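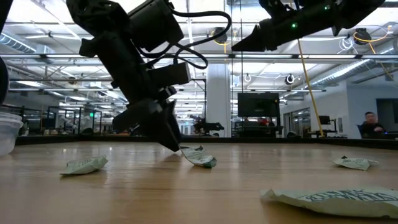
Helju Sepp wrote in to say that her Welamstead figures looked a day behind everybody else's, and she was right! Her dashboard was still set to count cases by the date they were reported. Pick the date type first and the rest of the setup goes quickly.

4. Setting up your local case tracker

4.1 Open Areas and type the name of your town or district. Basow and Predbridge each cover two health districts, so tick both.

4.2 Under Date Type, choose Test Date or Report Date.

4.3 Set the rolling average to seven days. You can go up to 30, which gives a lovely smooth line for looking back over a whole winter.

4.4 Press Load. A full history is 1,594 rows and arrives in one go.

Note: The newest 13 rows are shaded gray. Labs are still adding results to them, so expect small changes each morning.

Caution: Changing the date type clears any alerts you have saved. Export them first. 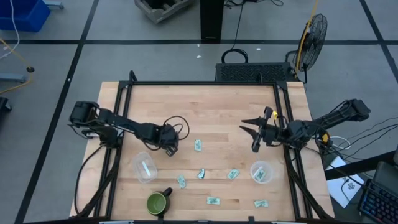
Why does my area show a blank instead of a zero? A blank means no report has come in yet for that date. A zero means the district reported and had no new cases.

4.5 To get alerts, enter a daily limit (Juška uses 158) and press Save.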